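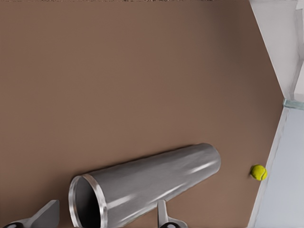
The barrel filled up in one storm and by morning it was leaning toward the fence, one owner wrote after following the first edition of this guide, and there should be a lot more in it about the ground. The section on the base has been rewritten and now comes first.

Section 3: Setting Up the Osero Rain Barrel

Revised 22 Feb 2019. Replaces all earlier versions of Section 3.

This section covers the base, the barrel, the downspout diverter and the first fill. Linking two or more barrels is covered in Section 4. Winter storage is in Section 6.

The Osero barrel holds 60 gallons. A full barrel weighs more than 500 pounds, and it can fill in a single heavy rain from an ordinary house roof.

CAUTION: Do not set the barrel on a deck, balcony, porch step or stack of loose blocks. A barrel that tips can crush a child or a pet.

Before you start

Pick a downspout that drains a fair stretch of roof and is close to where you want the water. Look at the ground around it. If water already stands there after rain, use a different downspout or fix the drainage first.

Check the local rules. Most places allow rain barrels, but some limit their size or ask for a screened lid. The Osero lid is screened.

You will need:

Tape measure
Level, 2 feet or longer
Shovel and hand tamper
Hacksaw or tin snips
Drill with a hole saw (the size is stamped on the diverter)
Screwdriver
Pencil
Work gloves and eye protection
Gravel and four concrete pavers, not supplied

The supplied hose is 78 inches long. Keep the barrel close enough that the hose can reach the diverter without being pulled tight. Extra hose can be cut off, but do not join two lengths together for this run.

3.1 Preparing the base

1. Mark a square on the ground a few inches wider than the barrel on every side.

2. Dig out the sod and loose soil to a depth of 4 inches. Remove roots and large stones.

3. Tamp the bottom of the hole until your heel no longer leaves a mark.

4. Add 2 inches of gravel and tamp it.

5. Add gravel a little at a time until the pavers will sit just above the surrounding soil. Tamp after each layer.

6. Lay the pavers tight together. Check with the level from side to side, from front to back, and along both diagonals. Lift any paver that is off and add or remove gravel under it.

7. Stand on each corner in turn. If a paver rocks, reset it.

NOTE: On clay soil, leave the finished base through one good rain before you put the barrel on it, then check the level again. Fresh fill beside a new foundation can keep settling for a year or more and is not a good site.

If you are using the Trokham steel stand, center it on the pavers and level it as above. All four feet must be on the pavers. Do not put wood shims under the feet. The stand raises the spigot high enough for a watering can and gives a bit more flow through a garden hose.

3.2 Fitting the spigot

8. Lay the barrel on its side on grass or an old blanket.

9. Slide one rubber washer onto the spigot threads and push it up against the flange.

10. Put the spigot through the lower hole from the outside. Reach in through the top of the barrel, add the second washer, and thread on the locking nut.

11. Tighten the nut by hand, then give it another quarter turn with a wrench. Stop there. Overtightening squeezes the washer out of place, and this is the usual cause of a drip.

12. Turn the handle so that the spigot is closed.

Thread tape is not needed on the spigot. It may be used on the overflow fitting if you like.

3.3 Placing the barrel

13. Set the barrel upright in the middle of the base, with the spigot facing the way you will walk up to it.

14. Leave at least 3 inches between the barrel and the wall of the house.

15. Push the overflow fitting into the upper side hole and tighten its clamp. Point it away from the house.

16. Attach a length of garden hose to the overflow and run it to a flower bed, a dry well or the old splash block. The end of the hose must be lower than the fitting.

CAUTION: Never cap the overflow. With the overflow closed, water will come out at the lid and run down beside the foundation.

3.4 Fitting the diverter

The diverter sits inside the downspout. It catches the water that runs along the inner walls and sends it through the hose. When the barrel is full, the water backs up in the hose and the rest goes down the spout as before. For this to work, the diverter and the barrel inlet have to be at the right heights.

17. Rest the level on top of the barrel inlet and carry the line across to the downspout. Mark it in pencil.

18. Make a second mark 1 inch below the first. This is the center of the diverter hole.

19. Put on gloves and eye protection. Cut edges on metal downspout are sharp, and so are the chips.

20. Drill the hole at the second mark, through the front or side wall of the downspout only. Smooth the edge with a file or coarse sandpaper.

21. Squeeze the diverter and feed it through the hole until the rubber collar is flat against the metal. Fasten it with the two short screws.

22. Push the hose onto the diverter outlet, run it to the barrel inlet, and trim it if it sags. A low spot in the hose holds water and may freeze.

The diverter fits 2 x 3 inch and 3 x 4 inch rectangular downspouts. For round downspouts, order the Tan adapter collar, Vurnano part 142. The steps are the same, except that the collar is strapped on before drilling and used as a guide for the saw.

NOTE: Old galvanized downspouts may be thin or rusted near the bottom. If the metal flexes when you press it with a thumb, replace that length before fitting the diverter.

3.5 First fill and check

23. Fill the barrel one quarter full from a garden hose. Look for drips at the spigot and at the overflow.

24. Check the base with the level. If it has moved, drain the barrel and go back to step 6. Do not try to lever a barrel that has water in it.

25. Fill to the halfway mark and check again.

26. Continue until water runs from the overflow. Follow the overflow hose to its end and make sure the water is moving away from the house.

27. Snap the lid down all the way around. Lock it with the two side tabs.

Check the level again after the first heavy rain, and then once a month until the end of June if you set up in spring.

CAUTION: Water from the barrel is not safe to drink. Do not use it for cooking, for washing food or for filling a wading pool. If your roof has been treated for moss, disconnect the diverter hose and plug the outlet until the roof has been rinsed by several rains.

If the barrel fills slowly, look for leaves in the diverter first, then check the hose for kinks. If it does not fill at all, measure the heights again from step 17.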